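Zwischenbericht Projekt Flalach: Schlafplatz, Wäsche und alles, was auf dem Bett liegen bleibt

Liebe Ursina Gasser,

hier kommt mein Zwischenbericht, diesmal etwas ausführlicher, weil sich beim Bettbereich am meisten getan hat. Du hattest gefragt, ob der Zuschuss für die Textilien schon sichtbar geworden ist – ja, ist er! Das große Bett in der Halle ist bezogen und wird zum Falten benutzt.

Bett, Laken und das blaue Teil: 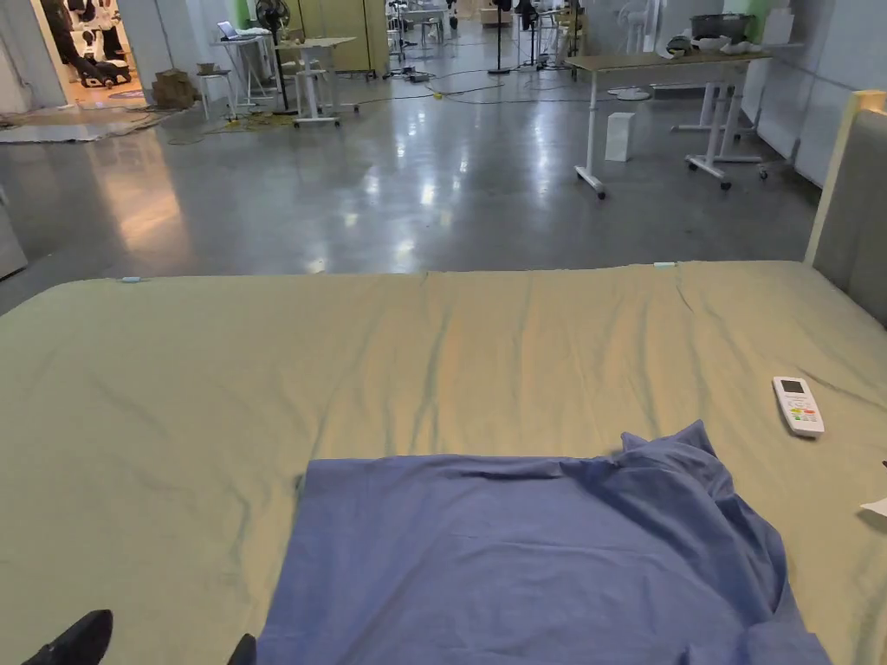
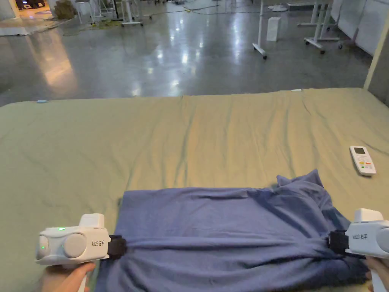
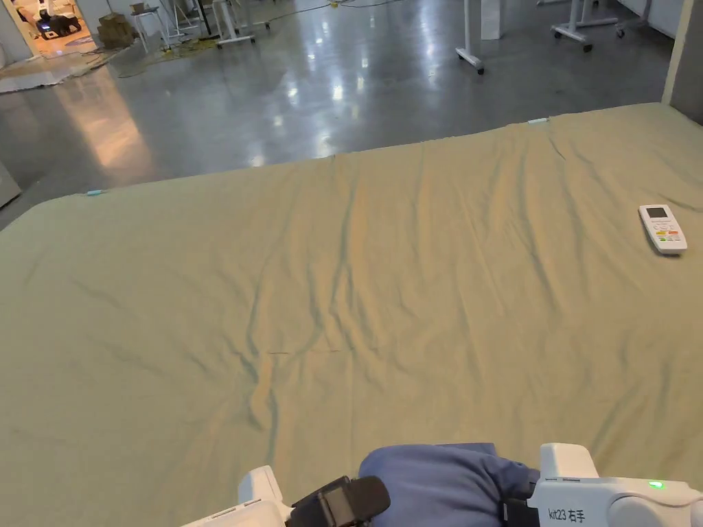

Stand beim Bett

Das Laken ist jetzt auf der ganzen Fläche drauf, an der hinteren Kante sitzen kleine Clips. Faltenfrei ist es trotzdem nicht, in der Mitte wirft es ordentlich Wellen, und ich streiche es inzwischen vor jedem Durchgang glatt (hält leider nicht lange). Mingxuan Cai meint, wir sollten es mit Spannern unter der Matratze probieren. Zwei Sets haben wir bei Nirodard angefragt, die Antwort steht noch aus.

Die Farbe finde ich übrigens wunderbar. Im Katalog hieß sie Montes, und je nach Licht wirkt sie mal sandig, mal eher wie Salbei. Zum grauen Boden passt beides!

Stand bei der Wäsche

Angefangen haben wir mit einzelnen Oberteilen. Das blaue ist ein dankbares Übungsstück, weil man auf dem hellen Laken jede Kante gut erkennt. Schwierig wird es, sobald mehrere Lagen übereinanderliegen: Rechts wird der Stapel gern dicker als links, und eine Ecke steht hoch. Wir ziehen deshalb jetzt erst den Stoff an beiden Seiten auseinander und legen dann um. Sieben verschiedene Kleidungsstücke sind bis zum Ende der Phase geplant, Hosen kommen zuletzt.

Die Fernbedienung der Klimaanlage bleibt auf dem Bett liegen, denn so sieht es auf einem Bett im Alltag nun mal aus, und beim Falten muss man eben um sie herum arbeiten. Kleinere Zettel und Fädchen sammle ich abends ein.

Geld

Ausgegeben sind bisher 1069 Franken, alles für Bettwäsche, Clips und Kleidung von Skunimico. Die Belege liegen im gemeinsamen Ordner. Offen ist nur noch der Posten für die Spanner.

Wie es weitergeht

Im Dezember möchte ich das zweite Laken aufziehen und schauen, ob ein festerer Stoff ruhiger liegt. Dazu kommen Kissenbezüge, wenn du einverstanden bist – die standen im Antrag noch unter »später«. Gib mir dazu bitte kurz Bescheid, dann bestelle ich sie gleich mit.

Viele Grüße aus der Halle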